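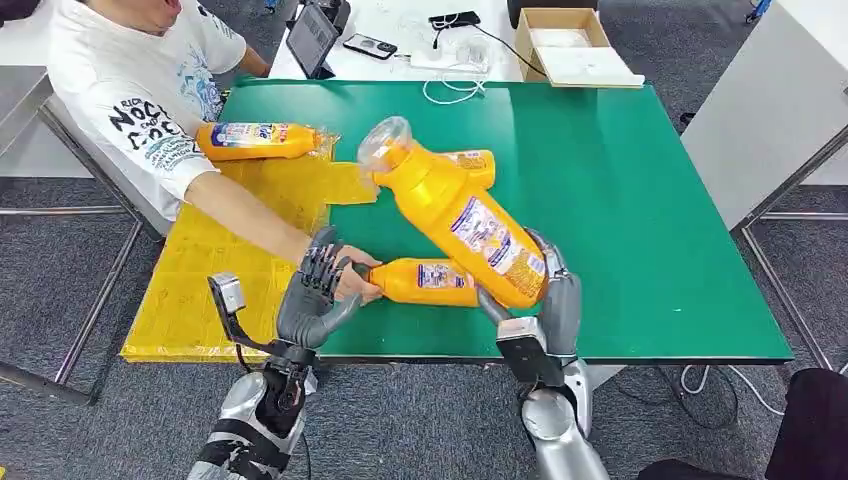 Yellow plastic bottle on a green table top.

Cordero Folding Table, by Flultia

£638 each inc VAT. Delivery extra, see below.
In stock: grey, oatmeal, dark blue. Green back in September.

The big one in the range. Bought mostly by village halls, craft groups, the odd school. Folds flat, legs lock, goes through a normal door on its side. Heavier than the Zamura and dearer too, but it doesn't wobble when somebody leans on the corner to cut fabric, and that was the main complaint we had about the old model.

What you get
Table, fully built. Spare feet in a small bag taped under the top (people throw this away, please look before you bin the packing). Allen key. Leaflet, mostly drawings.

Not included: trolley, cover, linking clips. All sold separately, ask for Salma Soliman in the office if you want them put on the same order, the website still can't do it.

Sizes and so on
Width: 1,000 mm
Top thickness: 14 mm
Height: fixed. No, we don't do a height adjustable one. Try the Fladitz page.
Edges: rounded, all sides
Legs: steel, powder coated, silver only
Guarantee: 2 years on the frame and hinges. Tops are not covered for scratches or burns.

Setting up
Lay it face down on something soft. Pull out one pair of legs until the catch clicks, then the other pair. If you dont hear a click, push the brace down with the flat of your hand and try again. Turn it over with somebody on each end. One person can manage it but the floor usually comes off worse.

Folding away: squeeze the catch, legs in, strap round. Keep fingers out of the hinge. Store on the long edge, never leaning by a corner, they bow over time and we can't straighten them.

Cleaning
Damp cloth and washing up liquid. Dry it after. No bleach, no scouring pads. Wax crayon comes off with a bit of cooking oil on kitchen roll, then wash as normal. PVA glue, leave it to go hard and peel. Permanent marker is permanent on the oatmeal, less so on the darker ones.

Linking tables together
Clips go on the long sides only. Two clips per join. Floor needs to be fairly level or you get a lip between the tops, and jigsaw people in particular do not like a lip. Older Corderos with the square feet sit slightly lower, so don't mix them with new ones in the same row. Send us a photo of the foot if you're not sure which you have.

Delivery
Mainland UK only at the moment. Comes on a pallet to the kerb. The driver will not carry it in, will not take the pallet away and will not wait while you find the key to the hall. Give us a mobile number that someone answers. Islands and Northern Ireland, ring for a price first.

Returns
Unused, in the packing, collection at your cost. Damaged in transit is differnet: tell us the same day, keep the box, photos of all the corners please.

Spares
Feet, catches, straps, brace screws. Cheap, posted second class. Replacement tops by special order, slow, and the colour may not match an older table exactly.

Also in the range
Zamura: lighter, narrower, for one person to carry
Fladitz: adjustable height, fixed frame, doesn't fold

Page updated April 23, 2024. Prices held until the next list comes out.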